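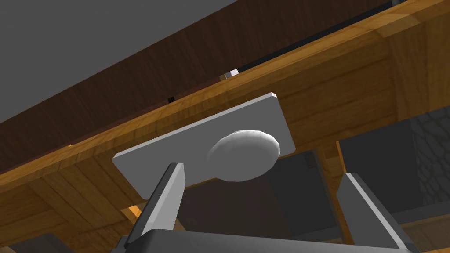 明るい灰色の板と白い楕円形のつまみ（CG）

Woneck、Bosthorpe工場のロックアウト手順を全面改訂　遮断点2,871カ所に個別番号

産業用ポンプ部品を製造するWoneckは、Bosthorpe工場における設備保全時のエネルギー遮断手順（ロックアウト・タグアウト）を改訂し、5月から全ラインで運用を開始した。対象は電気、圧縮空気、油圧、蒸気の4系統で、登録された遮断点は2,871カ所。従来は設備単位で発行していた手順書を遮断点単位に組み替え、各点に固有の番号を割り当てた。

旧手順書は、ラインごとに保全部門が作成したもので、書式と用語が統一されていなかった。同じ配線用遮断器が、ある手順書では「主幹」、別の手順書では「元電源」と記載されている例もあった。また、設備の増設後に追加された補助電源が手順書に反映されず、主回路を開放しても制御盤内の一部に電圧が残る構成が、社内点検で42件確認されている。いずれも作業前の検電で検出され、負傷者は出ていない。

同社はこの点検結果を受け、単線結線図と現場の盤を照合する作業を先行させた。照合は盤の扉を閉じた状態で行う外観確認と、停電下で行う内部確認に分けて実施した。内部確認は生産のない日曜日に限定したため、全数の完了までに当初計画を上回る期間を要した。照合の過程で、使用されていない分岐回路の撤去と、銘板の文字が判読できない開閉器の銘板交換も併せて行っている。

新しい番号は、建屋記号、系統記号、通し番号で構成される。系統記号は電気がE、圧縮空気がA、油圧がH、蒸気がS。番号は遮断点の本体または直近の固定面に表示し、扉や取り外し可能なカバーには貼付しない。カバーの付け違いによって表示と実際の機器がずれることを防ぐためである。屋外と洗浄区画では彫刻銘板を、それ以外の区画では耐油性の粘着ラベルを使用する。

手順書と遮断点台帳の管理には、保全管理ソフト「Masri」を用いる。作業者は設備名を選択し、該当する遮断点の番号、操作順序、施錠具の種類、残留エネルギーの解放方法、無電圧または無圧の確認位置を一覧で表示する。画面上の手順は印刷も可能で、印刷物には発行時刻と版番号が入る。印刷物の有効期間は発行した勤務帯の終了までとし、翌勤務帯に作業を継続する場合は再発行が必要になる。台帳に登録された点検履歴、図面、写真などの記録は4,000件を超えた。

施錠については、個人錠を原則とした。複数人が作業する場合は、遮断点の鍵をグループロックボックスに収納し、作業者全員がボックスに個人錠を掛ける。旧手順で認められていた、班長の錠による代表施錠は廃止した。請負会社の作業者にも同じ規則を適用し、錠は入構時に貸与する。個人錠の合鍵は作成しない。作業者が錠を残して退場した場合は、本人への連絡、構内不在の確認、設備周辺の安全確認を終えたうえで、当直の保全責任者と設備の運転責任者が立ち会って切断する。切断の記録は台帳に残す。

検電の手順も変更された。検電器は使用の直前と直後に既知の電源または検査器で動作を確認し、三相回路では各相間と各相対地間のすべてを測定する。コンデンサーを内蔵するインバーター盤では、機器ごとに定めた放電待ち時間を経過した後、直流母線の電圧を確認するまで端子に触れてはならない。待ち時間は盤の表面と手順書の両方に記載し、両者の値が異なる場合は長い方に従ったうえで、保全部門へ報告する。

同社で電気保全を統括するKhalil Abou Jaoude氏は、「遮断点の番号が図面、盤、手順書で一致していなければ、作業者は自分の判断で読み替えることになる。読み替えの余地を残さないことを今回の要件とした」と説明している。一方で、機器更新時の台帳修正が遅れれば同じ問題が再発するとして、設備変更の承認手続きに台帳の更新確認を組み込んだ。更新が完了していない設備には、運転再開の許可を出さない。

教育は、遮断と施錠を行う認定作業者、設備を運転する関係作業者、区画に立ち入るその他の従業員に区分して行った。認定作業者には座学に加え、模擬盤を使った実技を課している。実技では、補助電源を持つ盤の遮断、蓄圧器を持つ油圧ユニットの減圧、引き継ぎを伴うグループ施錠を扱う。認定の更新は年1回で、更新時には担当設備の手順書を用いた現場での実演を確認する。

運用開始後の確認として、保全部門は実施中の作業を抽出し、施錠状態と手順書の一致を点検している。これまでの点検では、版の古い印刷物の使用と、タグの氏名欄の記入漏れが指摘された。タグについては、氏名、連絡先、施錠時刻の記入欄を拡大した新様式に切り替える。旧様式の在庫は使用せず廃棄する。

Woneckは同じ手順をKilldale工場にも導入する方針で、現在は単線結線図の照合を進めている。Killdale工場には蒸気設備がないため、対象は電気、圧縮空気、油圧となる。番号体系とソフトは共通とし、両工場間で応援作業を行う認定作業者については、追加の現場教育を条件に認定を相互に認める。導入時期は照合の完了後に決定する。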